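Section 4. Preparing the Work Surface and Setting Home Positions
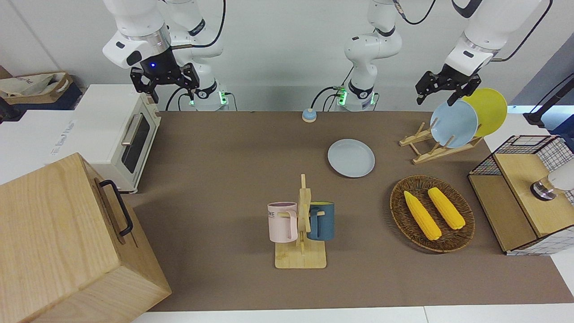
Figure 4-1. Two-arm station with kitchen articles placed on the mat.

4.1 Purpose

This section applies to the Desley two-arm station as assembled in the Plunderness shared workshop. It covers the placement of articles on the mat, the first powered movement of the arms, and the setting of home positions. Mounting of the base columns and routing of the cables are covered in Section 3 and must be finished before this section is started.

Members who are building a copy of the station at home may follow the same procedure. Where the home table differs in size from the workshop table, see Note 2.

4.2 Conventions

"Right arm" and "left arm" refer to the robot's own right and left. A person facing the station from the front edge of the table will find the right arm on the left-hand side. All labels in the control software follow this convention, as do the tags on the spare cables.

CAUTION: Confirm which arm is selected before every manual movement. Selecting the wrong arm is the most common error reported at this station.

4.3 Before Applying Power

1. Check that the mat lies flat and that its front edge is parallel to the front edge of the table.

2. Inspect the cables at both base columns. Each cable should have enough slack to allow full rotation of the joint it serves. No cable may rest on the mat.

3. Remove tools, fasteners, and drinks from the table.

4. Place the emergency stop within reach of the operator's chair. The stop is a separate unit on its own lead. The small round blue button on the mat is a task article and does not remove power from anything.

WARNING: Do not reach over the mat while either arm is powered. Use the stop first, wait for all movement to end, and then reach in.

4.4 Placing the Articles

The standard layout is the kitchen set shown in Figure 4-1. Articles are placed by hand with both arms unpowered.

1. Set the dish rack toward the back of the mat on the left arm's side. Stand the yellow plate in the rack, then the pale blue plate in front of it.

2. Set the mug tree near the front of the mat, at the center. Hang the pink mug and the dark blue mug on opposite sides of the post.

3. Place the wicker basket to the right of the mug tree, as seen by the operator, and lay both ears of corn in it side by side.

4. Lay the light blue plate flat on the mat, forward of the blue button.

5. Place the toaster oven beside the mat with its door facing inward.

6. Press down lightly on the base of the mug tree and on the dish rack. If either one rocks, move it to a level spot.

Note 1: Articles do not need to be placed to an exact measurement. The layout should be recognizable from one session to the next.

Note 2: On a smaller table, leave out the toaster oven. Do not move the rack closer to the base columns to save space.

4.5 First Movement

1. Turn on the supply and wait for the start-up check to finish. If the check reports a fault, turn off the supply and return to Section 3.

2. In the Dukance control program, select the right arm and set the speed limit to the lowest value.

3. Open the gripper fully. Close it and open it again. The fingers should meet evenly.

4. Raise the arm until the gripper is clear of the tallest article on the mat.

5. Repeat steps 2 through 4 for the left arm.

CAUTION: The left gripper may start close to the plates in the rack. Move it straight up before making any sideways movement.

4.6 Setting Home Positions

1. Bring each arm to a raised position over its own side of the mat, with the gripper open and pointing down.

2. Select Save Home for each arm in turn.

3. Move both arms a short distance away, then select Go Home. Keep one hand on the stop during this movement.

4. If either arm touches an article on the way, clear the saved position and begin again at step 1, choosing a higher point.

5. Enter the result in the station log, together with the name of the operator.

4.7 Service and Replacement Parts

Replacement gripper fingers are kept in Galli drawer 346. Questions about this section should be directed to Giorgia Bellini, station supervisor.

Section revised 3/21/24. Continue with Section 5, Recording a Task.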